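Setting up your Talell player for film night

Section 2: Before your first film

Welcome, and thank you for choosing the Talell. We know you would like to get straight to the opening credits, but twenty minutes or so spent here will save a good deal of pausing later on, and most of it can be done with a cup of tea in one hand.

1. Put the player on a firm, level shelf and plug it into the television with the cable from the box.

2. Switch on the television first, then the player. The Talell logo will appear, followed by the language menu.

3. Choose your menu language, then your subtitle language. These are two separate settings, so you can have English menus and Korean subtitles if that is how your household likes things!

4. Go to Library and press Update. The Drurkville film catalogue holds 2,033 titles, heist pictures and old thrillers among them, and the list can take a little while to fill in the first time.

Note: If the list stops at 77 titles, you are looking at the starter collection. Press Update once more and leave the player alone until the light stops blinking.
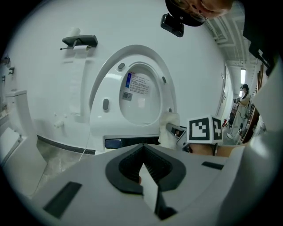

Pausing a film is simple enough, but it helps to know how the player behaves while you are away from the sofa. Press Pause once and the picture holds for 20 minutes, after which the Talell goes to sleep and remembers your place. That is ample time to put the kettle on or visit the loo, and if you keep a second roll up on the shelf over the holder, as in the photo, you should be back well before the getaway car. Press any button to wake the player and carry on.

5. To go back over a scene you missed, hold the left arrow for 2 seconds and let go when you reach the right spot.

Caution: Do not pull out the plug while the light is blinking. Your saved places may be lost - and finding the middle of a long film again is a tiresome business.

6. When you have finished, press Stop and wait for the Library screen before switching off.

Sound settings are covered in Section 3.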